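Ekaette Odukoya types for a living, though she would like it known that she was hired for something else.

"My contract says research engineer," she says. "My mother thinks I build robots. Most of what I do is put on the gloves and press keys."

The gloves are really straps, with a cube covered in black and white squares sitting over the back of each hand. The cubes tell the cameras where her hands are and which way they are turned. Odukoya has worn them for two winters now at Wundix, a small company that collects recordings of ordinary hand work and uses them to teach machines to do it too. The project is called Skosov. She voted for a different name and has not forgotten.

The target for the desk work is 1000 good recordings. When we spoke, the team had 200, and the word "good" was under review.

"Good means the cubes stay in view and I did what the sheet said," she explains. "So if the sheet says type a line and move the lamp, I type a line and move the lamp. I don't scratch my nose. You have no idea how much of office work is scratching your nose."

Yi-chun Shek, who writes the sheets, would like some of the nose scratching back. Shek's view is that a machine raised on perfect examples falls apart the first time a person behaves like a person. The two of them have been arguing over it since December, mostly by leaving notes in the margins of each other's sheets.

"Yi-chun wants mistakes," says Odukoya. "Fine. But then they get put on the sheet. Line nine, make a mistake. You try making a mistake on purpose and have it look natural. I was terrible at it. I did 33 takes of one typo."

Shek, asked about this later, confirmed the number and said that take four was usable all along.

Typing was supposed to be the easy part. The keys are small, the fingers hide each other, and a cube on the back of the hand says very little about what the ring finger is up to. Bence Csizmadia, who trains the models, spent a good part of last year finding that out. His first one learned to hover beautifully over a keyboard and then do nothing at all.

"We told Bence it had learned to work from home," Odukoya says.

She has opinions on the equipment as well. The straps are comfortable for an hour. The cables are fine as long as you never stand up quickly - she stood up quickly once, and there is a new rule with her initials on it. Long sleeves get pushed up before every session. Lunch is eaten with the cubes off, after an incident with soup that she declined to describe.

Does she mind teaching a machine to do her job?

"It isn't my job," she says, strapping the left cube back on. "I keep telling people that. If it learns to type badly 33 times in a row, it can have the desk and the lamp. I'll go and do some engineering."
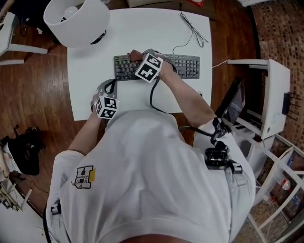 A typing session at the desk, with a marker cube on each hand.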